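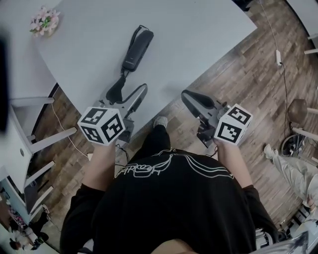 # Chapter 4: Teaching by Hand

In the last chapter you spent a good deal of time telling a robot arm where to go. You typed joint angles, you watched the arm go somewhere else, you found the minus sign you had dropped, and you tried again. If you did the closing project, you now own a program that moves a foam block from one square of a board to another, and you should be proud of it, because it's a real program and it does a real thing. You may also have noticed what happened when a classmate leaned on the table and the board slid over by the width of a thumb. The arm went down exactly where it had been told to go and closed on the edge of the block, or on nothing.

This chapter is about another way of getting a robot to do a job, which is to do the job yourself, many times over, while a pair of instruments in your hands keeps track of how you did it. The recordings are then used to train a program that tries to act the way you acted. People call this learning from demonstration, or imitation learning, and we'll use both terms as if they meant the same thing, though if you go on to study this at college you'll meet teachers who like to keep them apart.

We like to put this chapter early in the spring, when the class knows each other well enough to work in pairs without being assigned, and when everybody is a little tired of joint angles. It needs less math than Chapter 3 and a great deal more patience. Students who found the programming hard going are often very good at it (and we'll admit that some of our fastest programmers have had to be reminded, kindly, to slow down).

## What you will be able to do

By the time you reach the review pages you should be able to:

- hold and move a pair of hand-held grippers so that the recording is useful to somebody else
- explain what a fiducial marker is for, and why a gripper might carry a cube of them with a pattern on more than one face
- plan a set of demonstrations, including the boring ones
- look through a recording and decide whether to keep it
- say in plain words what a trained program has and hasn't been shown

## The telephone project

Most of the examples in this chapter come out of one long project done by the after-school robotics club at Nakby, which met through the fall and wound up its recording in December. The club had a simple enough wish. They wanted a two-armed robot to pick up the handset of an old corded telephone and set it back down where it belongs. That's all. Anyone old enough to remember such a telephone has done it thousands of times without a thought, often while talking to somebody else in the room.

They called the project Lovon, after a vote that we understand went to a second round, and you'll see the name on the worksheets at the back of the book.

A telephone handset turns out to be a fine object to learn on. It's rigid, so it doesn't fold up on you the way a dish towel does. It's long enough that there's more than one sensible place to hold it. It has a right way up and a wrong way up. And then there's the cord, which pulls back when you stretch it, swings when you lift it, and has a way of winding itself under the thing it's attached to. A program that has only ever met foam blocks has no idea what to make of a cord. The club had plenty of discussion over whether to leave it off, and in the end they kept it on, with one gripper to lift the handset and the other to steady or guide the cord.

We've used the same task in our own classes ever since we read their notebook. If you can't find a telephone, a hair dryer with its cord makes a good substitute (unplugged, please, with the plug where you can see it).

## The tools in your hands

A hand-held gripper is a gripper with a handle where the robot's wrist would be. You hold one in each hand. The fingers are shaped like the fingers on the robot, and this matters a lot, because it means you can only do what the robot could do. You might want to pinch the cord between two fingertips, the way you would at home. You don't have two fingertips anymore. You have a pair of stiff black fingers that open and close, and you'll have to find another way, and whatever way you find is one that the robot can copy.

The kit we describe in this book is the Jistach classroom pair, but don't worry if yours is a different one, or if it was built in your own shop. The ideas carry over. Check three things before you go on: that the fingers open and close freely, that the handle sits comfortably in your grip, and that any cable coming off the gripper has enough slack for the whole motion. Walk through the motion once with nothing recording. A cable that seemed plenty long while you were standing still has a way of coming up short when you reach across the table.

### Markers

The black-and-white square patterns fixed to the gripper are called fiducial markers. A camera that sees one of them clearly can work out which marker it is, how far away it is, and how it's tilted. That gives us the position of the gripper at each moment, and a long string of those positions is most of what a demonstration is.

One flat marker would be enough if you never turned your wrist. Since you do turn it, constantly, the markers go on the faces of a cube, so that when one pattern swings out of sight another is likely to be swinging in. Seeing two or three faces at once is better still, as the measurements can be checked against each other. What you have to watch for is your own body. A sleeve, a forearm, long hair falling forward over the shoulder, even your other hand crossing over: any of these can hide the whole cube for a second or two, and the recording will have a gap in it exactly where you were doing something interesting.

> **Try this.** Have your partner stand where the camera will be. Go slowly through the telephone task and have them say "gone" each time they lose sight of a cube. Then trade places. Mark on your worksheet which part of the task had the most trouble, and see if you can find a way of standing that helps.

## How many times?

Students always ask this first, so we may as well get it out of the way. The Nakby club set out to record 200 demonstrations and quickly found that this was too few for the task with the cord. They finished with 900 they were happy to keep. We don't offer that as a rule. A simpler task may need far fewer, and a class that has one afternoon a week should plan for what it can do well.

The number on its own doesn't tell you very much anyway. Suppose you put the handset down in the same spot every time, pointing the same way, with the cord trailing off to the same side. You could record 4000 of those and the program would still be lost when somebody nudged the telephone. This is the sliding board from the last chapter all over again, wearing a different hat. So you vary things on purpose. Turn the handset. Move it toward the edge of the table and then back toward the middle. Let the cord fall where it falls. Change who is holding the grippers, because a tall student and a short one reach across a table differently, and a left-handed student will surprise you both.

You should vary the surroundings too, within reason. The club did much of its work in an ordinary room with ordinary things lying about, and they left small items on the table between sets. A perfectly bare table is pleasant to work at, but very few telephones live on one.

### A word about your feet

We never used to include this section, and then we watched enough students record. When you have a gripper in each hand and your eyes on the fingers, you aren't looking at the floor. There are usually power cords down there, and adapters, and stool legs, and very often your partner's shoes. Before each set, look down. Push the stools back. Run the cables along one side if the room allows it, and agree on who stands where. If you step backward, say so out loud first.

## Keeping a notebook

Each pair keeps one notebook between them. The layout below is the one we call the Bosman page, from the old lab manual where we first came across it, and it has held up well.

| Column | What goes in it |
|---|---|
| Set | Your own label for a group of recordings |
| Hands | Who held the grippers |
| Start | Where the handset lay and which way it pointed |
| Trouble | Drops, tangles, hidden markers, interruptions |
| Keep? | Yes, no, or ask |

Fill in the Trouble column while it's fresh. "Cord caught on left finger, shook it loose" takes a few seconds to write and can save you an hour of puzzling later. And please don't throw away a recording only for being clumsy. If you fumbled the handset, recovered, and finished the task, the recovery may be worth having, so write "ask" and bring it to the group. Section 4.3 goes into this at some length.

## Before you begin Section 4.1

Talk these over with your partner. You don't need to write anything down yet.

1. Think of a job you do with both hands at home. Which hand does the moving, and which one does the holding? Do they ever trade?
2. Could you do that job wearing oven mitts? What would you have to change?
3. If a friend learned the job only by watching you, what would they be likely to get wrong the first time the kitchen was arranged differently?

Bring your grippers, your notebook, and something with a cord on it to the next class.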